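We use cookies to remember your basket and to see which help pages get read. Accept all / Manage settings

Andano Bedding: Questions About Sheets, Washing and Returns

What size sheet do I need?
Measure the depth of your mattress as well as the width, and include a topper if you use one. Our standard fitted sheet takes mattresses up to 12 inches deep. The deep version, sold as Vorkberg, takes up to 16. Flat sheets are cut the same in both lines.

What does the thread count mean?
It is the number of threads in a square inch of fabric. We sell 400 and 600. The 400 is crisper and lighter and most people pick it for summer. The 600 is smoother and heavier, and it takes longer to dry.

Do I have to wash new sheets before using them?
We recommend it. New cotton has a finish on it from the mill that makes it feel stiff. Wash once in warm water with half the usual detergent and no fabric softener.

Will they shrink?
Expect around 3 percent in length after the first few washes. The sizes on the label allow for this. Hot water and a hot dryer will shrink them more.

Why do my sheets wrinkle?
All our sheets are plain cotton with no wrinkle-resistant coating, so some creasing is normal. Take them out of the dryer slightly damp, shake them and put them straight on the bed. If you line dry, fold them while they still have a little moisture in them and press with your hands. A full iron is only needed if you like a very flat look.
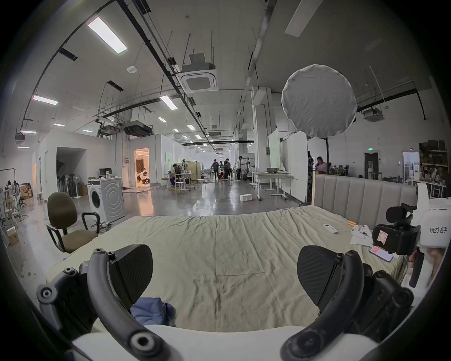
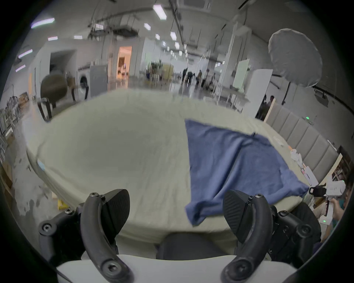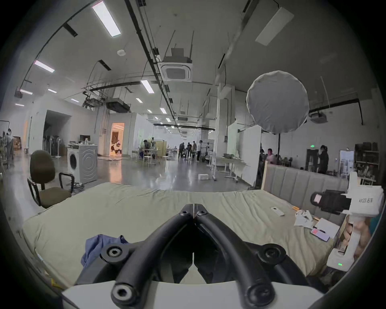 Wrinkles and creases in the fabric.

Can I bleach them?
White sheets only, and only with oxygen bleach. Chlorine bleach turns the Plikau range yellow over time and voids the warranty.

How often should I change my sheets?
Once a week is a good habit. Every two weeks is fine if you shower at night and have no pets on the bed.

My fitted sheet keeps coming off at one corner. What can I do?
Check that the care label is at the bottom left corner, at the foot of the bed. If it is and the sheet still slips, the mattress is probably too deep for it. Write to us and we will swap it for the deep size, even if it has been washed once.

How do returns work?
You have 30 nights to try a set. Email Vilja Tikkanen in customer service with your order number and she will send a label. Orders placed in December can be returned until the end of January. Pillowcases sold singly can't be returned once opened.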